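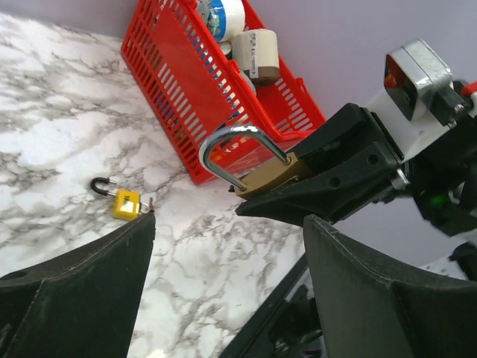 Sort the padlocks before you store them. A lock put away without its key is hard to match later, and most of the trouble people have with the Gundby lock tray starts there. Pick a hard, light-colored surface with good light and clear enough space to lay everything flat. Loose items can go into a slotted basket like the red plastic one near the wall, so that tape and containers stay off the work area.

1. Set out the padlocks with the keyholes facing you.
2. Put the keys in a separate group beside them.
3. Leave a hand's width between one lock and the next.

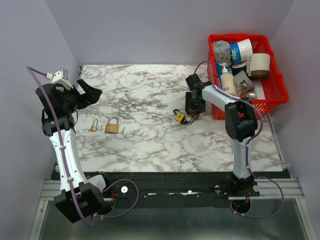
Brass padlocks and a yellow-and-black padlock on the table, with keys alongside.

4. Take one key and hold it upright by the head.
5. Slide it into the lock without force. If it stops partway, remove it, turn it over and try once more.
6. Turn the key gently until the shackle releases.

CAUTION: Do not use pliers to turn a stiff key. The blade can snap inside the cylinder.

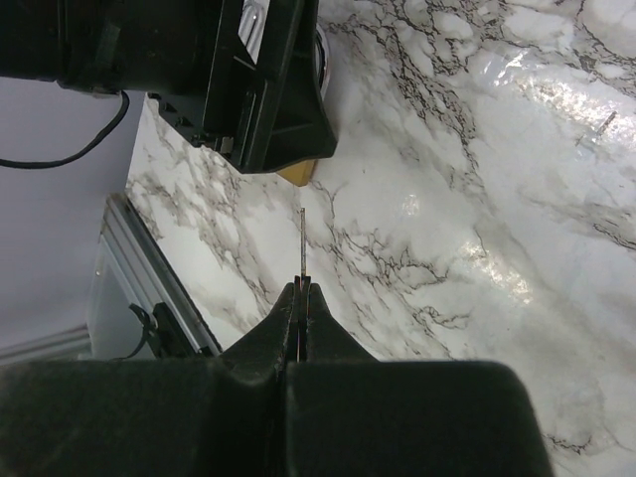
2.3 THIN AND SMALL PARTS

Thin parts are easy to lose against a patterned or shiny countertop. Move the lamp if there is glare, and check the surface from a low angle before you wipe it down. Put anything that does not belong to a lock in the small cup of the tray.

Keys on a ring should stay on the ring until every lock has been tested. When a key fits, tag the pair with the same number from the Pavovari tag sheet (tags run to 248) and write it on the list.

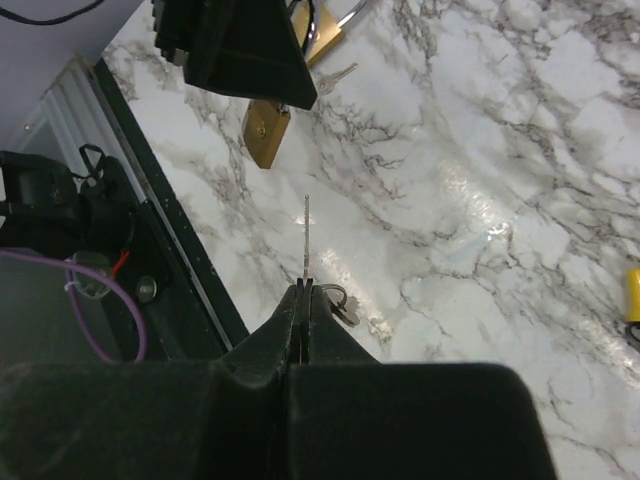
Keep unmatched keys in one envelope and try them again at the end. Two locks may open with the same key; give both the same number and note it on the list.

NOTE: Replacement tag sheets are part 87. Order from Tse, Florham, attention Chia-hao Kwan.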